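Workshop tips: when the arm faults in the middle of a kitchen task

Last December our arm stopped dead on its way to the oven door, and the first thing anyone did was hit reset. It swung back to home by the shortest path and took a bowl off the table. No one was hurt. These are the notes Rodrigo Moya and I put together for the Stullville shop afterward.

Before you reset
Press the stop button, even if the arm already looks stopped. Fault 328 on our controller means a joint hit its torque limit, and it will pick up again if the cause goes away.

Look along the cables. Ours had pulled snug at the wrist, and the controller read that as a load. Leave enough slack for a full turn of the last joint, and tie the cable to the arm body instead of to another cable.

Clear whatever sits between the gripper and home. Small bowls and tall bottles first. 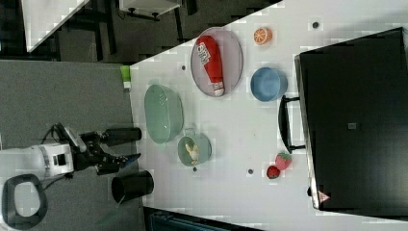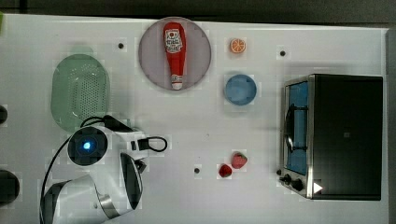
The kitchen table from overhead, two views, with the ketchup bottle on its plate and the oven at right.

Around the oven
Keep the oven unplugged unless the task needs heat. We use toy food, and plastic fruit left on a hot top will mark it for good.

Don't let the gripper pull on a door handle at full force. We had it set to 336, which was a typing mistake for 300 — check the number on the screen against the card before the first run of the day.

If the fingers are closed on something when the fault hits, hold the object before you release them. Keep your other hand away from the joints.

Afterward
Write down the fault number and the time. Ours went off at 4:40 on a Thursday and we only know that from the log.

Run the first cycle slow and stay by the stop button. Check the wrist cable every 2,000 cycles, sooner if the jacket looks shiny.

— Fulgencio Soler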